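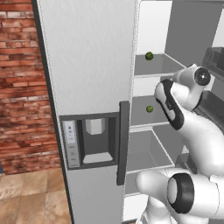 Figure 4. Simulated arm at the open refrigerator, with a small green lime near the front of each of two shelves.

Home | Issues | Sections | Search | Log in

November
By the Kukirer planning group

4. What to Buy First

4.1 Simulation as a shopping trip

The Kukirer project had one equipment budget and three opinions about how to spend it. The Cumthorpe site wanted a longer arm. The Piras site wanted a better gripper. The finance office wanted to know why a kitchen robot needed a kitchen. We put off all three questions by running the work in simulation first, on the theory that a bad purchase in software can be deleted and a bad purchase in steel has to be stored.

The refrigerator was picked as the test case for a dull reason: it is the appliance that makes the most trouble for the least money. Its door swings into the space where an arm would like to be. Its shelves sit at several heights, so a base that suits one of them is usually wrong for another. A lime weighs next to nothing, and any arm in the catalogs can lift one. The catalogs are very clear on this point. They have much less to say about getting the elbow past the shelf rim on the way in, and payload was therefore the first column we struck from our comparison table.

We ran 1711 simulated reaches with the same arm model, changing the base position, the door angle and the target shelf. Of these, 853 ended with no contact between the arm and either the door or a shelf. We report this number with some affection, as it is close enough to a coin toss that our first draft budget could have been prepared with a coin. The failures were bunched, however. Most came from base positions set too near the hinge side, and a smaller group came from the lowest shelf, where the arm had to fold back on itself to fit.

4.2 Reach against placement

The longer arm was the popular choice before the runs and a less popular one after them. Extra reach helped on the upper shelves. On the lower ones it mostly supplied more arm to put somewhere. Moving the base 60 cm along the floor changed the outcome more than the jump from the standard arm to the long one, and floor is something both sites already own.
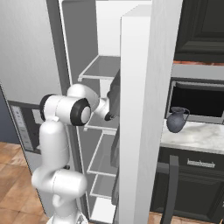 The door deserves its own line in the budget and, in our first two drafts, did not have one. A door left partly open narrows the way in and hides part of the gripper from any camera on the far side of it. There are two ways to pay for this. One is a second camera, with its mount, cable and calibration time. The other is a rule that the door must be fully open before a reach begins, which costs nothing to buy and a good deal to enforce. We priced the camera. The rule had been tried at Cumthorpe on human beings, with poor results.

Mounting hardware was the other surprise. Both arms we considered are sold without a floor plate, in the way that some printers are sold without a cord. We set aside $500 per site for plates and bolts and then raised the question of who drills the floor, a matter that took longer to settle than the choice of arm. Readers planning a similar setup should ask their building office early - and should ask in writing.

4.3 What the runs did not price

Simulated shelves do not sag, and simulated limes do not roll behind the milk unless someone has taken the trouble to model milk. The Turkameo simulator, which we used throughout, handles rigid contact well and is untroubled by spills, frost or a worn door seal. Our budget therefore carries a repair line with no simulated support at all. It was set by asking each site what it had broken last year and adding a little for honesty.

We also left staff time out of the first comparison, an omission that made every option look like a bargain. With setup and recalibration included, the standard arm on a movable base came out ahead of the long arm on a fixed one at both sites. The margin was thin at Piras, where the kitchen is narrow and a movable base spends part of its day being in the way.

The order that went to purchasing was for one standard arm per site, one movable base, one spare camera and the floor plates. The gripper question was held over to the next budget year. Purchasing approved the arms and the camera, and sent the floor plates back with a request for a second quote.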